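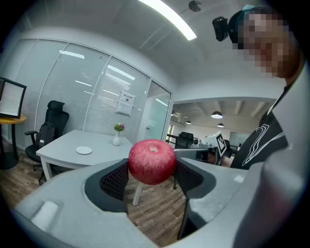

Page 2

Seltasar Robotics Club forum > Class projects > Apple to plate, two-hand demos

2 shares

pellworth
Picking this up from the last page. We now have 188 demos recorded for the apple task and the policy still does badly when we run it. It goes to the right area, closes early, and bumps the apple. I looked at a bunch of the recordings and I think the grasp height is all over the place. Some people take it well below the stem, some near the middle, and a few come in at a slant. Can we agree on one way to do it before the next session?

odd_gearbox
I don't think we should. If everyone grabs the apple the same way, the model learns that one way, and the first time the apple is turned a little it has nothing to go on. The whole point of using hand-held grippers was that we could get variety quickly.

pellworth
Variety in where the apple is, yes. Variety in how five different people feel like squeezing it, no. Those are separate things and we are mixing them together.

marta_k_bench
I'm with pellworth on this one. When I did my turns I was changing my grip without thinking about it. By the end I was tired and just scooping at it. Those last ones should probably be thrown out.

odd_gearbox
Then mark them as bad and throw them out. That is a labeling problem. It doesn't mean we need a rule about grasp height.

tinlizard
Question from someone who missed the first two meetings. Is the table layout supposed to stay the same all the time? The assignment sheet says "cluttered tabletop" and what we have is a plate, a vase and an apple.

marta_k_bench
It says "at least two objects that are not the target". We are fine.

tinlizard
OK. I would still move the vase between takes. If it is always on the same side the model can use it to find the plate.

odd_gearbox
Agree with that completely. Also move the plate.

pellworth
Agree too. I'd say move the plate every few takes and write it in the notes file. Last time it got moved and no one wrote it down, and I spent an evening wondering why half the recordings didn't match.

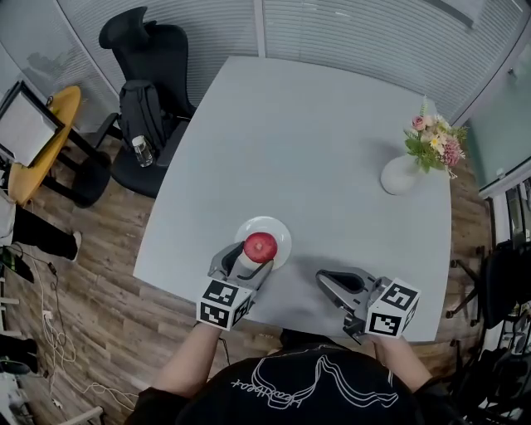 Sơn Lã

I help run the project section, so a few answers, and then you can go back to arguing.

On grasp height: keep the fingers level with each other and close on the middle of the apple. You can come in from whatever direction you like. I would not make it stricter than that. The mesh pads grip fine on the skin of an apple when both sides touch at the same time. When one side touches first the apple rolls, and then people chase it around the plate, and the recording is full of corrections that the robot will copy very faithfully.

On the second hand: several of you leave the right gripper sitting open and still while the left one does all the work. That is allowed for this task. But please rest it in a place where it does not get between the head camera and the plate. To one side is good.

On the markers: the cubes at the back of the grippers have to stay visible to the head camera. When you turn your wrist far enough that no printed face is showing, tracking drops, and Niltach fills the gap with a guess. It is usually a poor guess. I found ten or so takes with this problem and took them out of the training folder. They are still on the drive if anyone wants to look.

The rest of the questions from page one I will answer when I have the drive in front of me.

pellworth
Thanks. Does level fingers mean level with the table, or level with each other?

Sơn Lã
Level with each other. The table doesn't matter.

odd_gearbox
I can live with that rule. I still think we are short on data more than anything else. The Tahiri group from the other section said they had around 800 takes before theirs stopped closing early.

marta_k_bench
They also had a different object. A sponge is a lot more forgiving than an apple.

odd_gearbox
Which would mean we need more takes than they did, if anything.

marta_k_bench
Or better ones. I would rather do 10 careful takes per person and see if the number moves than sit there all afternoon and get more of the same.

tinlizard
Has anyone tried training on only the clean ones? It seems like an easy test. Pick the takes where both pads touch together, drop the rest, train again, compare.

pellworth
Not yet. Sorting them by hand is slow – you have to step through the gripper view for each one. I could do it if somebody splits the folder with me.

tinlizard
I'll take the first half. Send me the notes file too.

grayfinch
Side topic, but the left gripper has felt stiffer than the right to me. I squeeze and there is a small delay before it moves. I assumed it was me, and then Marta mentioned the same thing. If the width reading is late compared to the video, that would look a lot like "closes early" or "closes late" depending on which way it is off.

odd_gearbox
That would be worth checking before we record anything else.

Sơn Lã
Yes, please check that first. Rullar has a timing test in the tools folder. You hold the gripper in view of its own camera, open and close it slowly, and it plots the width against the picture. If the two lines do not sit on top of each other, write the offset in the notes file and do not try to fix it in the recordings yourself.

grayfinch
Ran it. The right one looks fine. The left one is late by a few frames, and it was late both times I tried.

pellworth
So a good part of the data could be off in the same direction.

grayfinch
Could be. It doesn't explain the apple getting bumped, though. That looked like a position problem to me.

odd_gearbox
I don't think it explains the bumping either. I take back some of what I said about needing more takes, but not all of it.

marta_k_bench
Noted and saved.

tinlizard
Should I keep sorting, or wait for the offset to be fixed?

Sơn Lã
Keep sorting. The video is good, and only the width needs shifting. I will put up a corrected copy in a new folder with the same file names, so your list will still work. Please leave the old folder alone until everyone has switched over.

tinlizard
OK. I'm partway into my half and will post the list in this thread when it's done.

10 comments on this page hidden by your filter settings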